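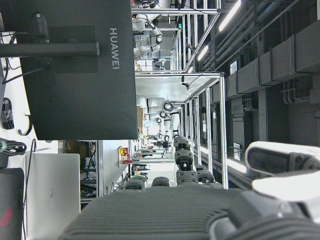
Yazıcı maintained that scaly fruit belongs in deep crates, one layer, no exceptions.

Nov 14, 2020
Orhun Yurt

3.2 Packing. Greddale crop, 121 fruit, 106 kept. Leaf tips bruise first, skin later. 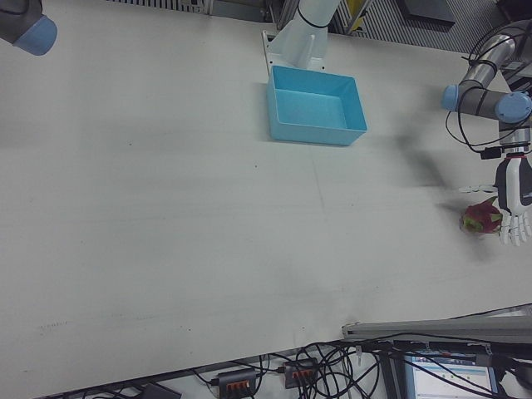 Figure 2. Dragon fruit on the table, away from the empty blue bin.

Rims checked next. Smooth ones only, wiped beforehand.
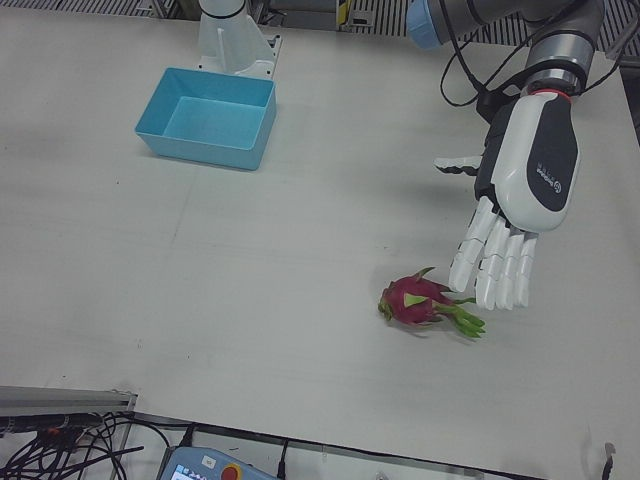 Depth matters less than we thougt. Tips bend against high walls. So a shallow, flat-bottomed tray like the light-blue one, fruit set in singly.

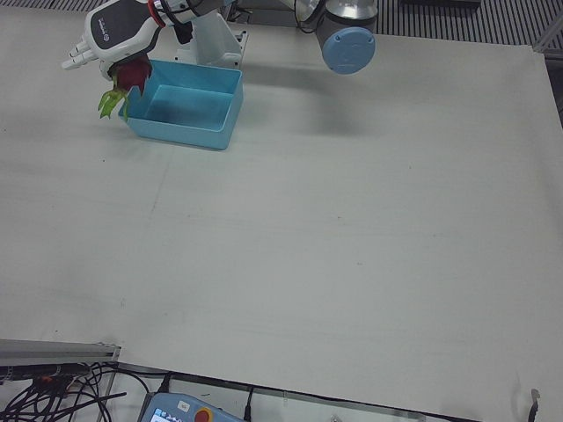
Figure 3. Fruit over the tray's left rim, green bracts downward.

Comments
Tollance: Did you trim teh tips?
Fleltemitz: We line ours with paper. Fewer marks.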